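Two-arm cell losing its home position, worth recalibrating again?

clurov_bench
Posted 6/4/21
I look after a two-arm bench cell, both arms on one bar across the front of the table, and I am getting tired of it. Left arm drifts off its home position over a long run. I re-zero it, it behaves for a while, then it's off again. The Drelora support page says to recalibrate every 300 hours. Mine is at 282 since the last one and it has needed doing twice in that time, so I don't put much faith in the number.

Firmware is up to date. Mount bolts have been checked. What else is there before I start swapping motors?

nivimel72
What do you mean by checked? Looked at, or put a wrench on? Mine looked fine for months and one of them turned a good quarter once I leaned on it.

clurov_bench
Wrench. Both sides. No movement.

Falcão_works
It'll be the cable. People hang all that cable off an arm with slack in the wrong places and then wonder why the joints are working harder one way than the other. I've said this in three threads now.

oldgearbox
And you were wrong in at least one of them. A bit of cable doesn't pull a joint off its zero. It might load the motor slightly, but the encoder still reads what it reads. If home has moved, either the encoder has slipped on its shaft or the zero is being taken badly in the first place. My money's on the second.

Falcão_works
I had one where the loop at the elbow was catching on the joint cover at full reach. Re-routed it, drift went away. Explain that.

oldgearbox
You took the cover off to re-route it, put it back on and re-zeroed with more care than you did before. That explains it.

clurov_bench
Before this goes round again, this is how mine is laid out. Purple cable follows each arm, loop round the elbow, another loop hanging under the bar at each base.
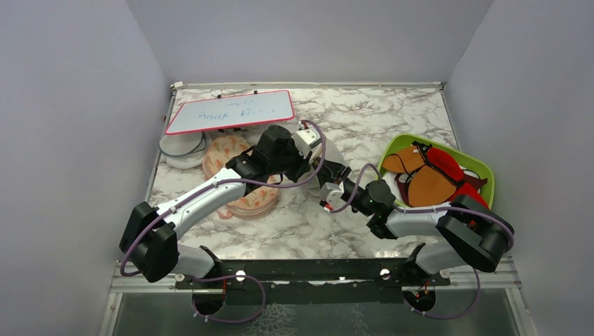
How long should the arms be left switched on before taking a new zero?

Twenty-eight minutes is what our old service sheet gave, and I still stick to it, moving every joint through its full travel a few times while waiting.

nivimel72
Twenty-eight, not half an hour? Who comes up with these? I've done it straight from cold and straight after a full shift and got the same reading to within what I can measure. I think half of what gets passed round as procedure is somebody's habit that got typed up.

oldgearbox
Depends on what you can measure with. If you're checking with a steel rule then yes, everything agrees.

nivimel72
Dial gauge, thanks.

Falcão_works
Those loops round the elbows want looking at with the arm stretched right out. Run it slowly, hand on the stop, and watch whether the cable goes tight before the joint reaches its limit. Then do the same folded in. Costs you nothing.

clurov_bench
Fair enough, I'll do that. I still doubt it. The right arm is routed the same way and has never given me any bother.

oldgearbox
Put the left arm on a hard reference, note the reading, power down, power up, read it again. Do that ten times without running a job. If it wanders, it's the encoder or its coupling. If it doesn't, leave the motors alone.

clurov_bench
Did the ten. Same reading every time, 352 on the base joint. So it only shifts when it's running jobs.

Falcão_works
Which is when the cable is moving.

oldgearbox
Also when the coupling is under load. I'd get the base cover off and put a paint line across the shaft and hub, then run it for a day.

clurov_bench
Paint line goes on tomorrow. If it's still straight by July I'll re-route the cable and you can both argue about what that proves.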